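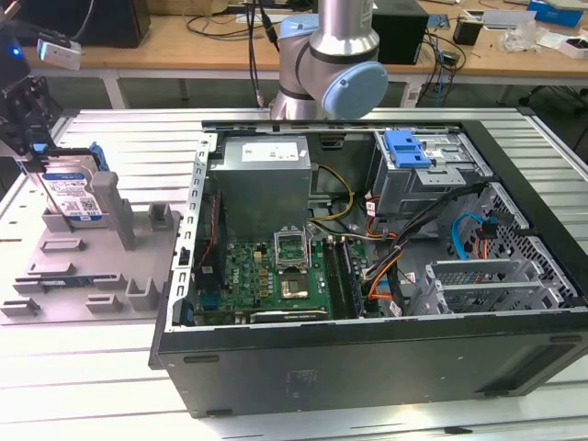 Dalva Tavares

How to Book Connecting Rooms for a Family Stay

A family of five usually does not fit in a standard hotel room. Most rooms are rated for four people, and the rating is set by the fire code or by hotel policy, so a rollaway bed does not change it. Families over the limit can book a suite or take two rooms with a door between them. Two rooms often cost less in August, when suites sell out first.

This page covers the second option. The steps were tested on bookings at the Tulunis in Povano and at the Honorato, a larger beach property outside town. Menu names will differ at other hotels.

Know the terms

Connecting rooms share an inside door. Adjoining rooms share a wall. Adjacent rooms are close to each other, possibly across the hall. Hotel websites mix these words freely, and so do desk agents. When you write or call, use the phrase "an interior door between the two rooms" and skip the labels.

Step 1. Check that the hotel has them

Look at the room list for a note on connecting doors. If there is none, call the front desk directly. A central reservations line works from the same text you see online. Ask which room types connect. At the Tulunis, a room with two queens connects only to a room with one king. If you book two rooms with queens there, no request will help, as no such pair exists.

Step 2. Book both rooms in one session

Enter the two rooms on one reservation if the site allows it. Put at least one adult in each room on the form, even if everyone will sleep differently once you arrive. Many systems reject a room that holds only children, and some accept it online and reject it at the desk.

Give the correct age for each child. Under Citis, the booking system both hotels use, a child of 12 is priced as an adult and a child of 3 is free. The ages are checked against the arrival date, so a birthday between booking and travel can change the rate.

Step 3. Link the reservations

If you end up with two confirmation numbers, they are two separate bookings as far as the hotel is concerned. Call and ask the agent to link them. Then ask for the request code to be added to both. A code on one record only is the most common cause of a split family at check-in.

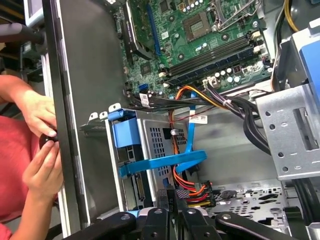
Once the records are linked, ask whether the connection is guaranteed or requested. A guaranteed pair is blocked in the system and should show on your confirmation. A requested pair depends on who checks out that morning. If the agent says "guaranteed" but the email does not, treat it as a request and ask for a new email.

Step 4. Compare the total

Add up the following for both rooms before you compare with a suite:

Nightly rate, with tax
Resort or service fee, which is normally charged per room
Breakfast, if it is included for adults only
Parking, charged per car and so counted once
Crib or extra bed

Points can shift the result. The Honorato gives 3,000 points per room per stay, but only the room in the member's name earns them unless the records are linked and the same member pays for both.

Step 5. Confirm before arrival

Rooms are usually assigned the day before or early on the day itself. Call the front desk the afternoon before you travel, after 4 p.m., when the departures are done and the next day's list is open. Give both confirmation numbers. Ask if room numbers have been assigned and write them down — they may still change.
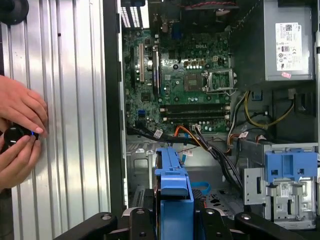

Open desktop tower with a green motherboard and a Dell logo.

Step 6. At check-in

State the request before handing over a card. Once keys are cut, a move means recoding and sometimes recleaning. Ask for every key to be coded to both rooms. Some lock systems cannot do this, in which case mark the key sleeves.

The connecting door is normally two doors, one on each side, and each locks from its own room. Staff may need to unlock the second one. Open both and test the latches. With a toddler, check that neither hallway door can be opened from inside with one pull of the handle. If it can, use the swing bar or the upper latch at night.

If the pair is not available

Ask in this order: rooms across the hall, rooms side by side, a move on the second night. If you paid for a guaranteed pair, ask for the duty manager and show the email. At the Tulunis, that produced a suite at the same rate for the first night and the original rooms after that.

Changes to the Citis child rates were checked by Nivaldo Trindade.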